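Tuesday, March 13, 2018

Steka sound card, second day on the bench. Swapped the Zavitz board out for the Wasier one, as the old slot was sharing an interrupt with the network chip. Clicks in playback gone at a buffer of 700 samples. At 128 they come back after a few minutes, worse with the browser open.
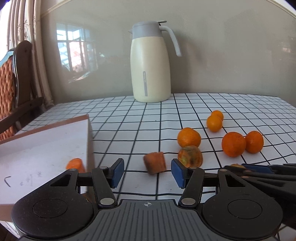 Driver reinstalled from the disc, then the newer one Mariama had on the server. No difference at 128. The log shows 1,123 dropped buffers overnight, nearly all in two bursts. Left output 2 muted for now, the socket feels slack.

To do: try the card in Jytte's machine with the side panel off. Ask Baldur if he still has the short ribbon cable. Headphone amp not tested yet.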